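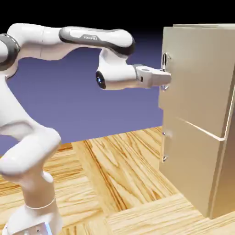
Anberg Door Pack, review after one winter of use

Two stars. Would be three if the force stop worked out of the box.

Short version for people in a hurry (me too). The Door Pack is an add-on for the Anberg simulator that gives you cabinets, drawers, handles and a ready-made "open the door" routine for a single arm. You practice in sim, then push the same routine to the real arm. We bought it in December to get a Franka opening supply cabinets at our Neltisthorpe site. The sim half is good. The handoff to the real arm bent a hinge and could have hurt somebody, and I want that written down where other buyers can find it.

What you get

Cabinet models, one and two door. Vertical bar handles, knobs, a couple of recessed pulls I never got to load right. Floor and lighting presets, fine, who cares. A scripted pull, a learned pull, and a settings file with 656 lines and almost no comments. Hold on to that last one, it matters.

Install was OK. Erasto Kinyua did ours before lunch and he'd never touched Anberg before. The license check needs the network every single time you start it up, very annoying, our lab machines are kept offline on purpose.

The good part

Handles are well done. The bar handles have real thickness and the fingers meet them the way you'd want, no sinking into the metal like the old Beltberg add-on. Doors have weight. Crack one a little and let go and it stays put or drifts depending on the hinge drag you set. We ran 3,000 pulls on the upper door of a tall two-door cabinet before anybody touched hardware and the numbers looked great. Giuliana Sotelo wrote up a nice chart. Everybody happy.

I'd pay for that part alone, if they sold it alone. They don't.

What went wrong

First day on the real cabinet. Arm comes in, closes on the handle, starts the pull. Door opens maybe a hand's width and sticks – old hinge, paint in it. In sim the routine is supposed to feel that, quit pulling and let go. That's the whole selling point, it's on the box page.

It did not let go. It kept pulling. Then the path tried to swing around the hinge arc as if the door was still moving, so now it's pulling sideways too. The cabinet walked across the floor. Annatjie Adams was next to it with a clipboard and had to step back fast. I hit the stop. By then the top hinge was bent and the handle had a twist in it you could see from the doorway.

Nobody hurt. The cabinet was not bolted down, our fault, and Annatjie was inside the tape, also our fault. Fixed both the same afternoon. But the force stop is on the Anberg side and it wasn't there.

The cause, as far as we can tell

Two things stacked up.

One, the pull force limit is set in two places. The sim reads it from the top of the settings file, where it says 40 newtons. The hardware export reads it from a block way down near the bottom, and if that block is blank it means no limit. It ships blank. No warning on export, no warning on load, nothing in the log. I would expect blank to mean "refuse to run". Blank meaning "go ahead" is bad design and I'll say it to anyone who asks.

Two, the release step waits for the fingers to report low side load before they open. Makes sense in sim, you don't want to drop a door mid swing. On a jammed door the side load never goes low. So the one time you really need it to let go is the time it holds on.

The arm's own limits did not trip either, becuase our setup had them raised for a different job. Refugio Cervantes had left a note about that. I didn't read it. So that one is on me.

Can you catch it in sim?

Yes, and this is what bugs me. Set hinge drag to max partway through the swing and watch. The cabinet models are fixed to the floor by default, so nothing slides and nothing looks wrong, the arm just sits there leaning on the handle. Easy to read as "it stopped". Turn off the floor lock and the cabinet scoots right over like ours did. We did 13 runs that way afterward, with the top limit cleared to match what the export was doing, and got the same bad hold in every one. None of the sample scenes has a stuck door in it. Should be the first one.

Support

Benedita Caldeira at Anberg answered the same day, polite, asked for logs, agreed the blank limit was a problem. Then a long quiet. The patch came out in spring and it does print a warning now. It still exports. The release thing is "under review". We wrote our own timeout: if the door hasn't moved in two seconds, zero the pull, open the fingers, back off along the handle side. Works on our jammed test door so far. I would not call it proven.

Compared to the others

Beltberg is cheaper and the contact is worse, handles feel like soap. But it won't export without a force limit filled in. Lykkegaard has the best docs by a mile and hardly any cabinets, you'd be building your own. If I was starting over I'd probly go Lykkegaard and make the cabinets myself.

If you already own it

Fill in the bottom block before you do anything else. Check the arm's own limits at the arm, not from a file. Unlock the cabinet from the floor in sim. Test a stuck door, and a locked one. Bolt down the real one. Keep people out of reach of the door swing and then some, a cabinet that tips goes farther than the arm does.

Updated 30 May 2018 after the patch. Score stays at two until the release step is fixed.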